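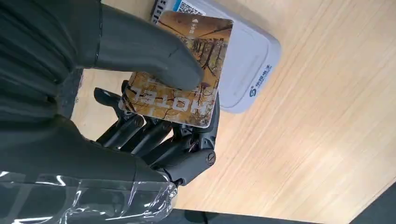

Kanchan Negi wrote back that the umbrella at the Tenel underpass was not dead, only folded, and that my entry should be corrected before the next reading.

I opened the register and checked. Entry: umbrella, black, storm drain, Tenel underpass, north side. Condition: deceased. I had recorded it on 1/8/24 after a night of high wind, when most of the Grurncombe colony came down. Two ribs were out through the fabric and the handle was missing. Under the rules we were using then, a missing handle closed the entry.

Negi's position was that the handle had been shed. She attached a drawing. It showed the shaft ending in a clean collar, with a smaller collar starting beneath it.

I went out to look. The underpass slopes toward the drain at a grade of 4 percent, so anything light and round moves downhill over time. The umbrella had moved uphill. I measured from the drain grate to the tip and got 60 inches. I measured again from the other side of the grate and got the same, less the width of the grate.

I noted this and did not touch it.

Naveen Prajapati keeps the records for the Jaiswal parking structure, where the golf umbrellas go. He replied that uphill travel was within tolerance for an adult in a dry month. He asked whether the canopy faced the wall. It did. He said to come back after dark and bring no light.

After dark the underpass holds a steady draft from the south. At the drain the draft stopped. I held up a strip of tissue paper and it hung straight. One step to the left it lifted again. The still area was oval, with the umbrella at one end and, at the other, something I took for a glove until it opened.

It was a child's size, with a scalloped edge. It had 6 ribs, one shorter than the rest. It opened, closed, and opened again, about as far as a hand does when it is learning a grip. The large one shifted over it. The draft came back on my side of the line, a little stronger than before.

I waited until both were closed and walked out by the south end.

The register has over 2,000 entries, and I have never reopened one. The software has no field for it. I typed the correction into the remarks — folded, with one — and sent a copy to Negi.

Her answer came in the morning. She wanted to know who was checking the others.

I put on my boots and started with the Gitmont bus shelter, where in May I had written off a red one with a broken spring.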